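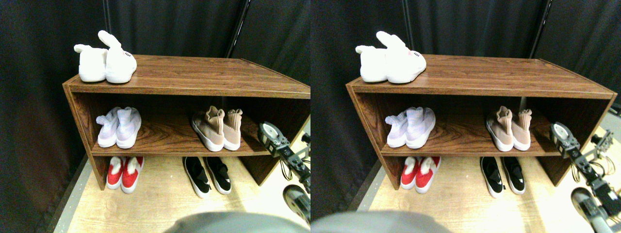 Page last changed: December, 4 pm

Day centre access and safety checklist, Jaidee House
Completed by: Dilruba Samarakoon. Accompanied by: Surachet Kaewsai.

1. Step-free entrance: PASS. Ramp surface sound. Handrail firm on both sides.

2. Accessible toilet, emergency cord: FAIL. Cord tied up above reach. Untied during the visit; label to be fitted.

3. Ceiling hoist: PASS. Service sticker in date. Slings checked for fraying and stored by size.

4. Evacuation plans: PART. Held for all members except the 6 who joined this term. Wanpen Chaiyaporn to complete.

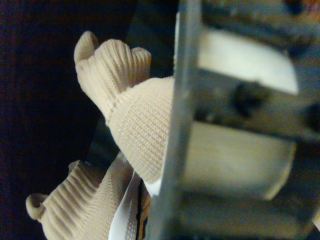
5. Fire doors: PASS. Sensory room door closes fully from any angle. Closer on the kitchen door is slow but within limits.

6. Communication boards: PART. Symbols for "pain" and "stop" missing from the dining room board.

7. Medicines cupboard: PASS. Locked, key signed for. Two entries lack a second signature.

8. Minibus tail lift: NOT TESTED. Vehicle out. Mileage and lift log to be sent on.

Items 2 and 4 to be closed before the next visit.

Search this site Enter keywords Go

Recent items
Respite booking form
Easy read complaints leaflet
Notes from the carers' forum, Kam-wah Hsueh

Contact us | © Jaidee Support | Back to top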